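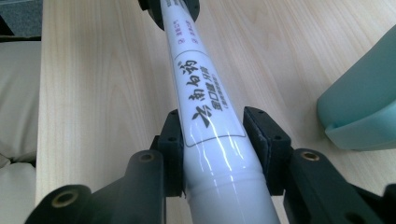

云南白药 toothpaste, white tube

Jamunby to Stoneo Hut - one day or two?

bootlace_bec
Posted 7:12 pm

Hi all, quick one. Planning Jamunby to Stoneo Hut in September, me and my sister. Map says Mt Plorier is 1,621 m and we'd be going over the top, not round the side. Track notes say 8 hours but they're old and half the comments under them are people arguing. Is that 8 with stops or without? We're reasonably fit, did a fair bit of coast walking last summer but nothing with this much up.

Also is the bottom camp at Colombo Creek worth using or just push through in one go?

Cheers

gumleaf66
Posted 7:40 pm

8 is without stops. With lunch and a sit on top, longer. 820 m of climb and most of it in the one go after the creek, no real flat until you're past the second fence line.

Would do it in two. Colombo Creek is a lovely spot, grassy, you hear frogs all night.

scree_dweller
Posted 7:51 pm

Disagree with gumleaf, sorry. Splitting it means carrying tent, mat, stove, the lot, up the steep bit. One day with a light pack is the easier trip. Start at first light, sleep in the hut. I've done it that way three times and never got in after dark.

gumleaf66
Posted 8:03 pm

You also walk like you're being chased

scree_dweller
Posted 8:05 pm

fair

bootlace_bec
Posted 8:20 pm

Ha ok. So is the hut reliable? If it's full in September we need the tent anyway don't we, which sort of kills the light pack idea.

tarp_and_tea
Posted 8:34 pm

Yes take the tent. Always take the tent. Hut is first in first served, six bunks, and if a school group's in you're outside. Wind comes straight over the saddle too so camp on the east side behind the snow gums, not on the nice looking flat bit out the front. Learned that at 2 am holding a pole.

old_mate_pete_no_relation
Posted 8:41 pm

Bunks were five last I was there. One's broken. Slats gone.

tarp_and_tea
Posted 8:43 pm

Five then. Even worse

wombatgaiters
Posted 9:15 pm

Nothing on water yet?? Tank at Stoneo was low when I went thru in autumn, brown as tea. Colombo Creek is good but after that there's NOTHING till the hut. Fill everything at the creek. I took two litres and was rationing by the top, last 400 ml had to do me the whole descent to the saddle.

In September you might get snow patches up there to melt but wouldn't count on it.

scree_dweller
Posted 9:22 pm

Two litres is plenty in September, it's cold. Three in summer.

wombatgaiters
Posted 9:24 pm

Plenty for you mate. I sweat. Take three.

bootlace_bec
Posted 9:38 pm

Taking three, noted. What's the track like over the top, is it marked? One blog reckons you need a GPS and another one said "obvious throughout" so no idea who to beleive.

gumleaf66
Posted 9:50 pm

Obvious in good weather. Cairns along the ridge, then poles. The tricky part is the last 400 m before the summit where it goes to rock and three or four pads split off left. Ignore all of them, stay right on the crest. The left ones drop into scrub and you'll be an hour getting out, with scratches.

In cloud it's a different walk. Turned around twice up there, no regrets either time.

ridge_ramble
Posted 10:02 pm

Going against the grain but why go over at all? The old fire trail round the north side comes out at the same saddle. Longer, boring, but hardly any climb and you can't get lost.

scree_dweller
Posted 10:06 pm

Because the view is the entire point?? You come up the last slab and get the whole coast, both lighthouses, Jamunby tiny down there with the jetty sticking out. Fire trail is two hours of looking at a bank.

ridge_ramble
Posted 10:11 pm

View's cloud half the time. I said it was boring. Good to know it's there as a bail out is all I'm saying.

gumleaf66
Posted 10:14 pm

Agree with ridge on that. Put it on your map. Turn off is just past the creek, gate with no sign, walk round the end of the gate.

bootlace_bec
Posted 10:30 pm

Really useful thanks. Leaning towards two days now, camp at Colombo Creek, early start, over the top if clear and fire trail if not. Then whatever's going at the hut. Walk out the next morning down the far side.

How do people get back to the car? Is there a bus from the other end?

old_mate_pete_no_relation
Posted 6:05 am

No bus. Used to be. General store at the far end used to run people back to Jamunby for a bit of cash but the place changed hands, ring first. Otherwise leave a car each end or stash a bike. I stash a bike. It's mostly downhill on the road, watch the log trucks.

tarp_and_tea
Posted 6:48 am

Or walk back the way you came, gets you the summit twice. Bit keen tho

wombatgaiters
Posted 7:10 am

Gaiters. Not just saying it coz of the username. Scrub between the creek and second fence line is all hakea and it goes straight through leggings.

bootlace_bec
Posted 7:33 am

No gaiters between us, will sort that. Sister has a bike, so bike stash it is. She doesn't know yet.

Any phone reception on the way?

gumleaf66
Posted 7:45 am

Summit, one bar, sometimes. Zero at the creek and zero at the hut. Leave your plan with someone and give them a proper time to start worrying.

scree_dweller
Posted 7:58 am

I get two bars at the hut if I stand on the woodheap.

gumleaf66
Posted 8:01 am

Please don't stand on the woodheap

bootlace_bec
Posted 8:10 am

Right, off to work. Will post how we go, prob early October. Ta everyone, even the ones who disagreed with each other.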